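手作小店经营 第四讲讲义：接定制单
2023年1月11日整理

上次下课以后好几位同学跑来问我，能不能把定制单单独讲一次。可以，今天整堂都讲这个。先说一下，我自己做皮件和一点木作，所以例子多半是钱包、腰带、砧板、托盘这些，做陶的、做布的同学请自己换算。差别最大的是做陶的，后面有一小段专门讲你们，别走神。

上一讲的作业（给自己的三件现货重写商品说明）我看完了，批注都写在纸边上，字丑，看不懂的来问我。总的毛病只有一个：形容词太多，尺寸太少。“温润”“有质感”我数都懒得数，可是卡位有几个、能不能放下折起来的纸钞，好多人一个字没提。买钱包的人最想知道的就是这个呀！

一、什么算定制

我把定制分成浅的和深的，这个分法是我自己用惯的，你们不必当成标准。

浅定制：款式不动，只换颜色、换线色、压个名字、改个扣子。版是现成的，刀模是现成的，你闭着眼睛也能做出来，多花的时间主要在跟客人来回确认上。

深定制：客人拿着一个想法来，或者拿着一只用烂了的旧包来，说“照这个做一个，但是大一点，里面加个拉链”。听起来只是加个拉链，做过的人都知道，大一点意味着版全部重画，加拉链意味着侧边的厚度变了，厚度变了转角就收不进去，最后等于开一个新款。

刚开店的时候千万先接浅的。我第一年什么都接，有人要我做一个能装下整套茶具的皮箱，我也答应了，兴高采烈地答应的（年轻嘛）。那只箱子后来占了我工作台整整一个月，现货一件都没补，店里空荡荡的，老客人来问是不是不做了。

还有一种我叫它“假定制”，就是客人说“都可以，你看着办”。这种最难！看着办的意思是他心里有一个样子，但他说不出来，要等你做完了他才知道不是那个样子。遇到这种客人，别急着画图，先给他看你以前做过的东西，让他挑一件喜欢的、再挑一件不喜欢的，然后问他不喜欢的那件哪里不喜欢。不喜欢的理由通常说得比喜欢的理由清楚得多。

二、第一封回信怎么写

大部分定制单的成败在第一封回信就看得出来了。我的习惯是当天一定回，哪怕只回一句“收到了，我今天在赶工，明天晚上仔细看完再答复你”。客人来问的那一刻是他最想买的时候，你隔了几天再回，他可能已经在别家下单了，也可能热情过去了，觉得旧的还能用。

第一封正式的回信里，我会写这些：

他要的东西我理解成什么样子（用我自己的话复述一遍，一定要复述）
这个我能不能做，哪一部分能做，哪一部分做不了
做的话大概落在哪个价位，先给区间，不给死价
现在排队要排多久
还需要他告诉我什么

复述这件事我要多啰嗦几句。客人写“深棕色”，你脑子里是一个深棕，他脑子里是另一个深棕。客人写“小一点的”，跟谁比小一点？我有一次做一条腰带，客人写了裤子的尺码，我就照裤子的尺码裁了，寄过去短一大截，他的裤腰跟实际系腰带的位置完全两回事。后来我一律请客人量旧腰带，从扣子的根部量到他平常扣的那个孔，而且要他拍一张尺子摆在旁边的照片给我。从那以后腰带的单再没短过。

再讲讲语气。回信可以亲切，可以开玩笑，但是牵涉到尺寸、价钱、日期的句子请写得硬邦邦的，一句话一件事。别把交期夹在一大段寒暄里，客人会漏看，你自己一个月以后回头找也找不到。

Yee-man Huang 上次问，客人用语音讲需求怎么办。听完以后打成字发回给他，请他回一个“对”。就这样。语音讲得再清楚，过两个礼拜谁都不记得原话了。

三、规格单

我自己用一张很土的表，印出来钉在工作台前面的软木板上，每接一张深定制就填一张。今天发给大家的是空白的，你们回去照自己的品类改。栏目大致如下：

客人怎么称呼，哪里来的（老客人、朋友介绍、自己搜到的）
用途：谁用，每天用还是偶尔用，要放什么进去
成品外尺寸，注明是不是含扣子、含提手
内尺寸，只要里面要装东西就必填
主料、配料、线、五金
颜色，附色卡编号
表面处理
刻字或压字的内容，一个字一个字抄，大小写照抄
包装，是不是礼物，要不要附卡片，价格单要不要拿掉
答应的日期
已收金额，未收金额
改过什么，哪天改的

最后一栏最重要。改动一定要写进同一张纸里，别另外开一张便条。我以前有个坏习惯，客人临时改了线色，我就随手写在手边的信封背面，然后那个信封被我寄出去了……你们笑吧，就是这么丢的。

刻字那一栏多说一句：外文名字不要凭印象补符号，也不要凭印象拿掉符号。我们班上的 Huệ Vũ 就最有发言权，她说她收过的刻名礼物里，声调符号完整的少得可怜。客人传来什么就照抄什么，字体里没有那个符号，就事先讲，让客人自己决定换字体还是换写法。不要自作主张！名字刻错了，那件东西就废了，皮子又不能擦掉重来。

四、给做陶的同学

你们的难处我问过 Man-lok Wei，下面这些是他讲给我听、我再转述的，有出入以他为准，下课可以去堵他。

第一，收缩。客人要的是烧完以后的尺寸，你拉坯的时候要放大，放大多少看你的泥料，同一款泥换了批次也可能不一样。所以跟客人讲尺寸的时候，要讲明有误差，误差范围写进规格单，别口头带过。客人如果要放进某个柜子、某个托盘、某个烤箱，那就问那个柜子的内高，自己往下留余地。

第二，釉色。屏幕上的颜色和实物一定有差，窑里不同位置出来的也有差。他的做法是每次都寄小试片给客人，试片的钱算在订金里。我觉得这招特别好，皮件其实也可以学，裁一小条皮寄过去，邮费没有多少，换来的是客人拿在手里看过、摸过、点过头。

第三，成套的东西要多做。客人订一组碗，你只烧刚刚好的数量，裂一个就得重开一窑，交期全毁。多出来的可以当现货卖，或者留着给客人以后补单。他说成套碗盘的客人回来补单的很多，摔破一个嘛，谁家都会。

第四，商品图。这个不只是做陶的要听。器皿类的东西单独放在白底上看不出大小，客人没有参照。放到桌上，旁边有别的东西，他马上就明白了。俯拍看口径，斜拍看高度，两种都要有。背景挑素一点的木头就很够用，花桌布请收起来。
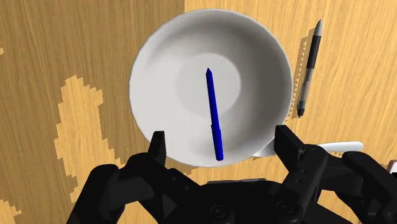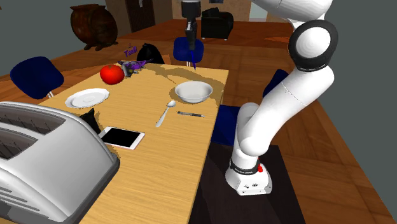

上：木桌面中央的白色大瓷碗，俯视；下：浅色木餐桌，靠里的一侧有一颗红番茄。

关于图还有一点，定制品做完以后，寄出之前一定拍。正面、背面、里面、扣上的样子、打开的样子。一是发给客人看，等他点头再寄；二是给自己留底，万一一年以后他回来说“再做一个一样的”，你才知道一样的是什么样。Davwood 那家木作坊在这方面是我见过最勤快的，他们每件托盘翻过来都拍一张底面，底面上有铅笔写的单号，多少年以后都查得到。我学了他们的，不过我的单号写在内衬底下，不拆看不见。

拍完发给客人的时候别加滤镜，也别挑最漂亮的那一张发。有瑕疵的地方专门拍一张近的，皮子上的生长纹、木头上的小节疤，你先说，客人多半觉得可爱；他自己先发现，那就变成你在瞒他了。

五、算钱

终于到大家最关心的部分了。现货怎么定价第二讲讲过，材料加工时加杂支再加利润，不重复。定制单在这个基础上多三样东西：沟通的时间、打样的损耗、做坏的风险。

沟通时间一定要算钱。我知道你们不好意思，回几封信嘛，举手之劳。可是你把一张深定制从头到尾的信全部翻出来，看看自己花了多少个晚上，就不会不好意思了。我现在的做法是深定制一律加设计费300元，含初稿和一次修改，再改另外算。浅定制不收，但是只确认一轮。

举一张真的单子给你们看，客人是 Kuo-hua Ko，他同意我拿来讲。他要一只公文包，照他用惯的旧包重做，里层重新分隔。我报4,000元，设计费另计。当时有同行说报低了，我回头看，也确实低了，低在哪里呢？低在五金。旧包上那种扣子市面上没有现货，我最后是跟 Zineck 订的，他们不零卖，我只好连同自己以后要用的份一起买。那些扣子到现在还有半盒在抽屉里躺着。报价之前没有先问五金，是我自己偷懒，怪不得别人。

所以请在报价之前把每一样材料问过一遍，尤其是你平常不用的那一样。问什么？问有没有货，问起订量，问多久到，问颜色是不是跟目录上一样。打个电话的事情！

订金怎么收，各家不同，我说我的：浅定制全额先付，深定制先收一半，拍照确认之后收另一半，收到再寄。压了名字的东西卖不掉给别人，这个道理跟客人讲，客人都懂的。碰到坚持做完再付全款的客人，你可以客客气气地推荐他买现货。我推过好几个，其中还真有人高高兴兴买了现货，后来变成老客人。

折扣这件事嘛……定制单不要打折。朋友来订，你想优惠他，送他一条钥匙圈都好，价钱不要动。价钱一动，他介绍来的下一个朋友也要那个价，你怎么讲？Pui-shan Fu 上礼拜在走廊跟我辩这一点，她觉得介绍客人来的老朋友应该有回馈。回馈当然可以，我也给，我给的是免费保养一次，来店里我帮他把边油重新上过。东西在你面前，顺便看看自己的活儿用了以后变成什么样，对你也有好处。

运费另外列一行，不要包在总价里。寄远的地方邮费一变，你就自己吞了。

六、排期

排期我栽过很多跟头，所以讲细一点。

先弄清楚自己一周能做多少。别凭感觉，拿日历往回翻，看过去两个月到底交了什么东西出去。你会发现比自己以为的少。然后留一天什么都不排，那一天用来补前面拖掉的。我以前排得满满当当，只要感冒一次，后面一串客人全部要道歉。

我目前手上同时进行的深定制不超过4件。超过了就开候补，候补的人不收钱，轮到的时候再问他还要不要。有人会走，走就走，比让他付了钱干等要好得多。

答应客人的日期，跟自己心里的日期，中间放7天。这7天不要告诉客人。提早寄到，客人开心得不得了；刚好用完，也没有人知道你手忙脚乱过。如果是礼物、婚礼、毕业这种过了日子就没有意义的，放得更宽，并且问清楚他哪一天要拿到手。请注意，是拿到手，跟寄出是两个日子。六月最要命，毕业礼物和婚礼全挤在一起，那个月我从来不接新的深定制，店铺首页会提早挂出来。

真的要迟了怎么办？早说。发现来不及的那一刻就说，不要等到当天。信里写清楚：现在做到哪一步，卡在什么地方，新的日期是哪天，客人要取消的话退多少。新的日期要给得比你想的更晚，迟一次客人能体谅，迟两次就别想他再来了。

七、做坏了、不满意、要退

做坏了分两种。你自己看得出来是坏的，没什么好讲，重做，时间从那个缓冲里扣。你觉得没问题但是客人不满意的，先把规格单翻出来对。规格单上写了而你没做到，你负责；规格单上写了你也做到了，客人改了主意，那就谈修改费；规格单上根本没写，多半算你的，谁叫你没问呢。这时候你就晓得那张很土的表有多值钱了。

谈的时候先请他拍照，别隔着文字猜“感觉怪怪的”是哪里怪。我有个客人说钱包“太硬”，我差点就整个重做了，后来请他拍了一段开合的样子过来，才看出他是嫌新皮撑着合不拢。我请他放满卡片用两个礼拜再说，两个礼拜以后他来信说刚刚好。

退货规矩写在店铺页面上，下单之前再发一次给客人。压了字的、照客人尺寸做的，我写的是不接受无理由退，但是瑕疵包修。包修这两个字我写得很大胆，因为修自己做的东西本来就快，线开了补线，扣子松了换扣子，一杯茶的工夫。客人记得的是你肯修。

评价不好看的时候，当天不要回，隔一夜。回的时候只讲事实和处理方式，两三句就够。看你回复的主要是下一位客人。

八、看看别人的页面

课上我们会一起看三家的定制说明，各家风格差很多，请带着上面的规格单去看，哪些栏目他们写在页面上让客人自己填，哪些是私下再问的。

Davwood：木托盘和砧板。尺寸做成固定几档，客人只能选档，不能自己报数字。我觉得很聪明，板材的耗损一下子就控制住了。缺点是刻字的说明藏在最底下，找半天。

Jaltari：手织围巾和毯子。他们的色线是一格一格拍的，白天窗边拍一次，晚上灯下再拍一次，两张并排放。做布的同学这一点请直接抄走。交期写得有点含糊，大家讨论一下可以怎么改。

Kuo：一个人的小工作室，做皮的。页面上放了一封给客人的信，很长，什么能做什么不做写得明明白白，连不做宠物项圈都写了。有同学会觉得太凶，我倒是喜欢。你们投票看看。

九、课后

把空白规格单改成你自己的版本，至少跟一位同学互相下一张假单，一个当客人，一个当店家。当客人的请尽量难搞一点，话说一半，中途改主意，怎么讨厌怎么来（我知道你们有几位很有天分）。把来往的信整理好，连同填完的规格单一起交，手写打字都可以。

另外请找一样你一直用着、用得很顺手的东西，带来下一堂。旧的没关系，破的也没关系。下一讲讲修补和翻新单，我需要很多破东西。针、线、蜡我会带，边油请自己准备，上次那瓶已经被你们用光了。

参考的色卡放在教室后面的架子上，看完请照编号插回去。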